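Where the money for the second bench goes

Last updated: 2018-03-10

Gudrun asked me to write down how we got to the equipment list for next year, so I'm putting it here where the others can find it.

We started with the arms, as everyone does, and that was a mistake. The arms were the easy line. We have 2 on the bench now and the plan is to match them. What we kept underestimating was everything near them: tables, stands, power adapters, cable runs, a laptop that can show the camera feeds, and the kitchen things for the tasks themselves. Eskil wanted 350 set aside for props and I argued him down to 200. I think now he was right.

Bun work on the first bench: 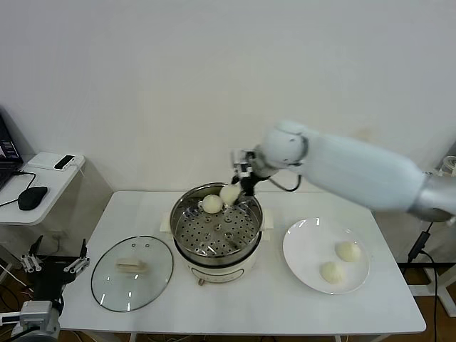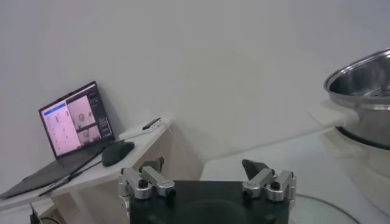
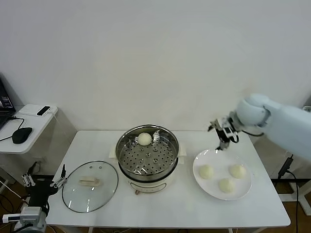 What I'd change on the order

Grippers first. Dridholm quoted for two-finger ones the same as ours, and Osaze would like a spare set of fingertips with each. I've put that in.

Cables next. Ours trail on the floor, and I have added 10 metres of trunking and some clips. It's a small sum and should have been there from the start.

The side table stays on the list. The laptop and mouse need somewhere to sit that isn't the work table.

I have left out the Harawira stand. It's a good stand but the plain one does the job. Torbjørn disagrees and can make his case before the order goes in, which will be September at the latest.

Still waiting on Wokel for a delivery price.

4 comments
Shared 2 times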